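Section 4: Oiling and caring for your Palitora worktop

Your worktop is in, the joints are tight and the sink hole is cut. Now comes the part we enjoy most! The first coat of oil is when the grain wakes up and you see what you've really bought, so put the kettle on, open a window and take your time over it.

This section covers the first oiling, the weekly wipe, the yearly top-up and small repairs. It applies to all Palitora tops in blond and honey shades. If you have one of the darker tops, follow the same steps but use the tinted oil listed on the sheet inside the lid of your fitting box.

4.1 What you need

Venex worktop oil, 500 ml tin
Sandpaper, 120 grit and 240 grit
A cork sanding block
Lint-free cotton cloths (old bed sheets are lovely for this, T-shirts leave fluff)
A vacuum cleaner with a soft brush
Nitrile gloves
A metal bucket of water for used cloths

One tin is enough for the first three coats on a single standard length. If you have fitted a run with a corner, buy a second tin before you start. Both should come from the same batch if the shop can manage it.

CAUTION: Cloths soaked in oil can heat up and catch fire by themselves. Never leave them in a heap or drop them in the kitchen bin. Put each one in the bucket of water as soon as you finish with it, then lay them flat outdoors to dry before throwing them away.

4.2 Getting the surface ready

1. Switch off anything that blows air across the room, including the extractor fan.

2. Sand the whole top with 120 grit, always along the grain. Light, even strokes are plenty. Let the paper do the work and change it when it stops biting.

3. Ease the front edge with two or three passes of the block, held at a slant. A sharp edge sheds its oil quickly and is the first place to look tired.

4. Vacuum thoroughly, then wipe with a barely damp cloth. The grain will lift a little and feel furry. This is a good thing!

5. Leave for an hour, then go over everything again with 240 grit and vacuum once more.

Note: On tops where boards meet at an angle, the grain changes direction at the seam. Sand up to the seam from one side, stop, and then work from the other. Scratches that run across the grain hardly show on bare wood and show very clearly under oil.

4.3 The first coat

6. Stir the oil with a flat stick. Don't shake the tin, as bubbles will dry into the surface.

7. Start with the underside and the cut edges around the sink and hob if you can still reach them. These drink up far more oil than the top does. Keep going until they stay shiny for a full minute.

8. Pour a small puddle on the top, no bigger than a saucer, and spread it along the grain with a folded cloth. Work in sections as wide as your arm is long.

9. Wait 10 minutes. Dull patches mean the wood is still thirsty, so give those a bit more.

10. Wipe off every trace of oil left on the surface with a clean cloth. Be fussy. Oil that sits on top turns sticky, and sticky oil collects crumbs and cat hair like nothing else on earth.

Pale boards vary a great deal, and that is half the fun of them. You may find tan bands, faint peach tones and darker marks like stretched-out knots, and all of these get stronger with the first coat. They are part of the wood and cannot be sanded away.

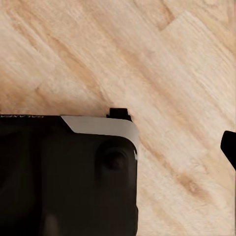 How long should I wait before putting the toaster back?
Leave the top bare overnight after each coat, and for two full days after the last one. Light things such as a fruit bowl can go back sooner if you stand them on a folded tea towel.

4.4 Second and third coats

11. Run your palm over the top the next morning. If it drags or feels tacky, give it until the evening.

12. Rub down very lightly with a used piece of 240 grit. You only want to knock off any roughness.

13. Apply the oil as before, but use half as much. The wood is filling up now and will take less each time.

14. Repeat for the third coat. Around the sink, add a fourth. You won't regret it.

To test your work, flick a few drops of water on to the surface. They should stand up in neat little beads. If they spread out and leave a dark ring, that spot needs another coat.

4.5 Everyday care

Wipe with a soft cloth wrung out in warm water and a drop of washing-up liquid, then dry with a tea towel. Really, that's all there is to it. Keep bleach, cream cleaners and scouring pads well away.

Mop up red wine, beetroot, turmeric and strong tea straight away. Wet tins and cast iron pans leave black rings on any wood that holds tannin, so use a trivet for them.

CAUTION: Do not put pans on the wood straight from the hob or oven. Oil gives no protection against scorching.

4.6 Small repairs

Here's the best reason for choosing wood: nearly everything can be mended, and you only need to treat the bit that's damaged.

Dents: Lay a damp cloth over the dent and press with a warm iron for a few seconds at a time. The crushed fibres swell back up. Let it dry overnight, sand lightly and oil.

Black rings: Sand with 120 grit, spreading out a hand's width beyond the mark so you don't leave a hollow. Finish with 240 grit and build up three thin coats.

Deep cuts: Fill with Hamann wood filler, shade 684 for blond tops or shade 918 for honey. Press it in slightly proud, leave it to harden and sand it flush. Test the colour on an offcut first, with oil over it, as filler always looks lighter in the tube.

Note: A repaired patch may look paler than the wood around it for some weeks. Daylight will bring it closer.

4.7 Yearly top-up

Once a year, give the whole top one thin coat, following steps 11 to 13. July is a great month for it, with the windows open and the salads doing the cooking. The strip in front of the sink will want doing more often, so use the water drop test whenever you think of it.

Spare tins, filler and replacement blocks can be ordered from any Clollard stockist. Please have the code from the underside of your worktop to hand. Turn to Section 5 for fitting the upstand and sealing along the wall.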